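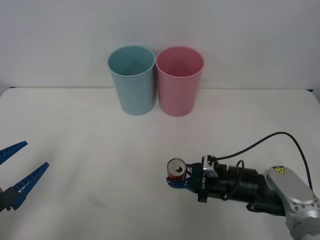

*324 words in the full card version · 2 minute read*

## 3. Setting up your first cup game

Now for the fun part! Your Folero table set is unpacked, the top is on and the legs are tight (if they aren't, go back to section 2), so it's time to get some cups out and play. Everything in this section works with two plastic cups of the same shape and size in different colours. We use a pale blue one and a pink one, and they really pop against a white tabletop.

### Before you start

- Wipe the tabletop with a soft, damp cloth and let it dry. Faint smudges are normal on a matte surface and won't affect play.
- Push the table back towards a plain wall if you have one. Little kids find the colours much easier to follow without a busy background.
- Have the Jatholm card deck handy. You'll want the starter cards, 1 to 34.

### Setting the start position

1. Stand both cups upright, open end up, near the back of the table.
2. Put the blue cup on the left and the pink cup on the right.
3. Slide them together until they're almost touching. A sliver of a gap is fine.
4. Shift the pair slightly left of centre. This is "home", and every starter card begins from it.
5. Leave the middle of the table clear. You'll be using all of it!

**Note:** Rolled rims can catch on each other if the cups are pressed too hard together. Ease them apart by the sides — don't yank one up by the rim.

### Playing the first card

1. Turn over card 1 and read the colour out loud.
2. Move that cup to the front of the table, keeping it upright.
3. Turn over card 2 and do the same again, then bring both cups home.

Swap the colours around once everyone has the hang of it. Suddenly the easy cards feel brand new, and grown-ups get caught out every bit as often as the kids.

**Caution:** Use empty cups only. Check the rims for cracks before each session and recycle any cup that has split.

**Spare cups:** ask for part 1267, one pair. For stacking games, go to section 4.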